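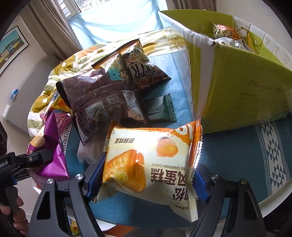
# Call for participants: working group on handling rules for soft-packed goods

Plernelska is seeking participants for a working group that will revise its handling rules for two-finger grippers, both hand-held and arm-mounted. The revision covers bagged and film-wrapped food: crisps, cakes, sweets and similar goods with crimped seams and little stiffness of their own.

The present rules were written for cartons and tins. They set a grip force by mass alone, and they do not say where on a package the fingertips may bear. Participants will test draft wording against ordinary household tasks, such as packing mixed snacks into an open cardboard box on a cloth-covered table, and will report where the wording is unclear or cannot be followed.

## Scope of the draft

- **Contact area.** Fingertips bear on the body of the package. Contact with a crimped end or a back seam is recorded as a fault, even if the package is undamaged.
- **Orientation.** Printed packages may be lifted either way up unless the label forbids it. The draft does not require the text to face the operator.
- **Shared work area.** Where two grippers work over one table, only one may be closing on an item at any time. The wording for this clause is unsettled and will take up most of the first meeting.
- **Release.** The item is set down before the fingers open. Dropping from any height into a box is a fault.
- **Fingertip condition.** Ribbed fingertips are checked at the start of each session. Worn pairs are replaced together.
- **Records.** Each lift is logged as accepted, fault or void. Void is reserved for equipment failure and may not be used for a poor grip.

Sharp goods, glass and anything above 200 grams are outside the scope and will be dealt with separately.

## What participants do

The work runs for 9 weeks, starting in August. Each participant attends one session a week, on Monday at the Breltevon site, and each session lasts 2 hours including the fault review. Participants use the gripper themselves; watching others does not count towards a session. Written comments on the draft are due before the next session and should give the clause number.

Equipment is supplied. Participants should not bring their own fingertips, as friction values would not be comparable.

## Who may apply

We have 7 places. Applicants should have at least one of the following:

- experience of packing or picking work, paid or unpaid
- experience of drafting or applying work instructions
- experience of operating or maintaining grippers of any type

Applicants must be able to stand for the length of a session and close a hand-held grip repeatedly with either hand. Current staff of Barajas and Skendska may apply but will not vote on the contact area clause, which affects products both firms supply.

Travel within the Breltevon area is repaid on receipt. Sessions are paid at the standard participant rate, stated in the agreement sent with any offer of a place.

## How to apply

Send one page to Itzel Mendoza, working group secretary, at the Plernelska office. State which of the criteria you meet and whether you are left- or right-handed. Mark the application "Soft-packed goods". Copies of the draft rules are available from the same office on request.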